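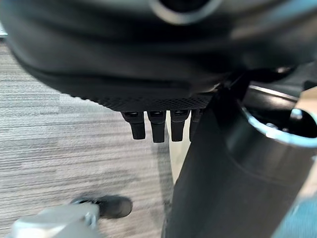 Vosavley Wrist Capture Kit

Equipment for recording manipulation demonstrations in furnished rooms

Manufacturer: Lotholm
Product line: Data collection
Availability: Shipping to institutional customers

Overview

The Vosavley Wrist Capture Kit is a wrist-mounted camera and recording set for laboratories and integrators that gather demonstrations for learned manipulation policies. It attaches between the last joint of the arm and the gripper, records what the gripper approaches, and stores each attempt together with joint positions, gripper opening and operator input on a single clock.

The kit was developed for work outside the test cell. Offices, waiting areas and homes contain many of the surfaces that a policy handles poorly: dark padding, matte plastic parts against a dark body, patterned carpet, polished metal rims. Much of this work also takes place low to the floor or underneath other objects, where a fixed overhead camera has no useful view. A camera at the wrist keeps the area directly ahead of the gripper in sight during the approach, including the tip of the gripper itself.

What the kit records

Each attempt is saved as one episode. An episode contains:

Wrist video, color, with exposure values stored for every image
Joint positions and velocities from the arm controller
Commanded and measured gripper opening
Operator input from the hand controller or leader arm
Task label, operator code and room code
Outcome mark entered by the operator at the end of the attempt

Episodes are written to the recording unit first and copied to the site store when the operator closes the session. An interrupted copy resumes from the last complete episode. No episode is removed from the recording unit until the site store has confirmed it.

Failed attempts are kept by default. Customers who wish to train only on successful demonstrations may filter by outcome mark at export, and we advise against deleting failures at the time of collection. Later review often changes the mark, particularly where a grasp was made correctly on the wrong part.

Close-range work

Objects near the wrist fill most of the image and lose sharpness. This is expected at short distances, and a policy trained on wrist images will meet the same conditions in use. The lens supplied with the kit is set at the factory for close work and locked. It should not be refocused between sessions. If a lens has been disturbed, all episodes recorded after that point should be given a new camera code so that the two sets can be separated.

Dark objects call for more care. Where a black part hangs in front of a black housing, automatic exposure tends to drift as the arm moves, and the outline of the part may be lost at the moment of contact. The kit provides two settings for this purpose:

Room lock. Exposure is measured once at the start of the session and held. Suitable for rooms with steady artificial light.

Approach lock. Exposure follows the room until the operator presses the lock key, then holds until the episode ends. Suitable for reaching under seats, shelves and desks, where the light falls off along the path of the arm.

Bright rims and screw heads may still produce small areas of glare under either setting. These do not need to be masked before training.

Recommended collection practice

The following practice was prepared by Ivana Yáñez and Khôi Đặng of the Lotholm applications group and is supplied in full with the kit. Customers are free to adopt their own.

1. Define the task in one sentence before recording begins. If two operators read the sentence and reach for different parts, rewrite it.

2. Record in blocks of 100 episodes. Change the room layout, the starting pose or the object between blocks, and enter the change in the session log.

3. Vary the starting pose of the arm within each block. Demonstrations that all begin from the same point produce policies that depend on it.

4. Leave ordinary items where they are. Carpets, cables, bags and furniture legs belong in the data if the arm will later work among them.

5. Pause briefly before contact and again after release. These pauses make segmentation easier and cost very little time.

6. Where several similar parts stand side by side, name the intended part in the task label by position, as seen from the starting pose. Labels such as "the lever" are not sufficient.

7. Stop the session if the mount has been struck. Run the alignment check before continuing.

In our own acceptance set, four operators recorded 629 episodes of furniture-related tasks with a single kit. On review, 78 were relabeled and 69 were set aside, in most cases where the task label did not identify the target part. Point 6 was added to the practice as a result.

Mounting and fit

The standard bracket fits arms with a common round tool flange. An adapter for the Galli series is available separately, as is an offset bracket for long-finger grippers. The camera should be mounted so that at least one finger remains visible through the full opening range. Part of the gripper body will normally appear at the edge of the image; it should not be cropped out, as it gives the policy a stable reference.

Cable routing requires a service loop at the last joint. Customers whose arms rotate the last joint through more than one full turn should request the long cable at the time of order.

The alignment check is run from the recording unit. The operator places the supplied target on a flat surface, brings the arm to the marked pose and confirms the result on screen. The check is required after installation, after any change of gripper and at the start of each collection block.

Working near people and furniture

The kit is a recording product and adds no safety function to the arm. The site remains responsible for speed limits, stop devices and the training of operators. When demonstrations are collected around seating, the furniture should be unoccupied, and casters should be locked or blocked where the task does not require them to move. Adjustable furniture may shift under load when a control is operated. Operators should keep hands and feet clear of the underside for the full length of the episode.

Rooms in use by staff or the public should be posted before recording. The export tool includes a review step in which episodes can be held back, and access to held episodes is limited to the site administrator.

Export and compatibility

Episodes may be exported whole, by task, by room or by outcome. Video is supplied either as separate images or as compressed clips, and all other signals are supplied as plain tables with a written description of each column. The Vondley review tool is included with the kit for one site and allows two reviewers to mark the same episodes independently. Disagreements are listed in a separate file.

Supplied with the kit

Wrist camera with locked close-range lens
Standard flange bracket and fasteners
Recording unit with power supply
Standard cable set
Alignment target
Vondley review tool, one site
Printed collection practice and session log forms

Available separately

Galli series adapter
Offset bracket for long-finger grippers
Long cable set
Second camera for a fixed room view
Additional recording unit

Training and support

Operator training is held at the customer's site over two days and is led by Cosimo Monti or a member of his group. The first day covers mounting, alignment and exposure. The second is given to supervised collection in the customer's own rooms, followed by a joint review of the recorded episodes. Sites should have at least one furnished room available and should name a site administrator in advance.

Technical questions are handled by Olesia Chornovol. Requests for quotations, evaluation units and academic terms should be addressed to Purificación Campos, institutional sales. Evaluation units are lent for one month, and data recorded during an evaluation remains the property of the site — Lotholm keeps no copy.

Revised mounting instructions were issued in January. Customers holding an earlier printed set may request a replacement at no charge.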